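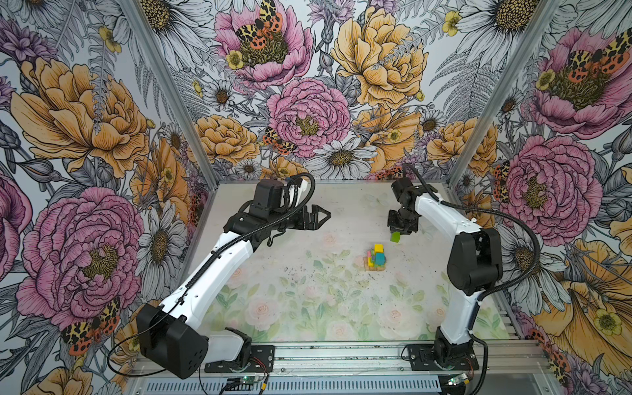
Blocks on the rose mat, flowered paper on the walls.

Wallpaper and printed mat around a play table: how to clean it, and is it too busy?

Posted by gakano_2801 in Home and Craft, July

I lined three sides of a tabletop with flowered wallpaper and put down a pale mat with pink roses and green leaves. The wallpaper is the bold kind, with big hand-drawn peonies, golden yellow roses and white daisies on a gray-white fern background. I bought both from a shop called Itden. The wallpaper was the end of a roll and the mat was sold separately, so they were never meant as a set.

I have two problems. The first is the small dark specks that collect on the mat. They show up badly on the light background, mostly toward the middle. I brushed them off with my hand and more came back within a day or so. I don't want to scrub, in case the print comes off. The label on the mat only says "wipe clean" and gives no product.

The second is that small toys get lost against all those flowers. I have a set of little toy blocks and a few flat animal pieces.
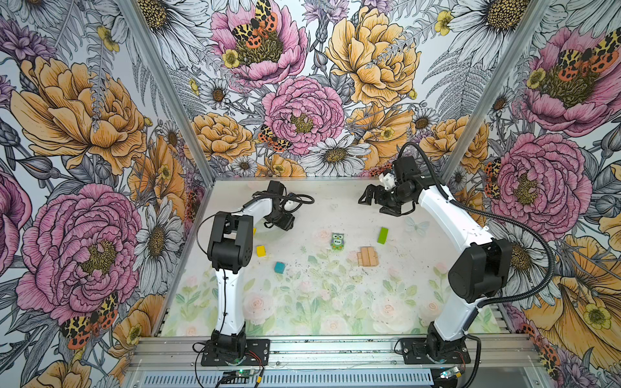 The teal cube is easy to spot and so is the green owl with "Five" on its belly. Yellow is fine on the mat, but if I hold it up against the walls it blends in with the roses. Should I take the paper down and use something plain, or is there a way to keep it? I glued it to the panels with ordinary paste, so taking it down will be a job.

Ju-won Ham
Member for 7 years

Do the specks dry first. If you wipe them with a damp cloth you will smear them, and anything gritty will drag over the print. Use a soft paintbrush, 2 inches wide or so, and sweep from the back toward the open side. Hold a dustpan or a folded sheet of paper under the edge.

For whatever is left, press a lint roller down and lift it. Don't roll it back and forth. Try a corner first, because on some cheap mats the top layer lifts with the adhesive.

After that, use a barely damp microfiber cloth with one drop of dish soap in a bowl of warm water, then a second cloth with plain water. Dry it right away. I have a printed mat from Etimberg that has been cleaned this way for a couple of years and the pattern is still clear. What ruined my first one was kitchen spray. It took the pink out in a patch the size of my palm.

You should also find out what the specks are. Rub one on white paper. If it leaves a gray streak it may be rubber or foam wearing off something. If it stays hard and scratchy it is more likely grit or bits of wood. Look at the feet of anything you keep on the table.

On the wallpaper, dust it with the same brush and keep water off it. Paste under unsealed paper will bubble.

Xiao

I'd leave the walls alone and change the floor. You look down at a table most of the time, so the mat matters more. Lay a sheet of plain light gray card over the part where you put the toys and leave the roses showing at the edges. Mine is 100 percent cotton card and it lies flat without tape. When it gets dirty I turn it over, and then I get a new one.

If you want to keep the whole mat showing, stack the pieces on a base. A flat light wood block under the colored ones is enough to set them off from the print.

gardenpath

Just vacuum it. Use the brush attachment on low and put a stocking over the end so you don't lose small pieces. I like the wallpaper, keep it.

gakano_2801

Thanks. I did the paper test and the one I tried left a gray streak, so I'll check what is rubbing. I'll get some card and leave the walls up for now. Does the lint roller leave anything sticky on the mat?

Ju-won Ham

Not on mine. If it does, the soapy cloth will take it off.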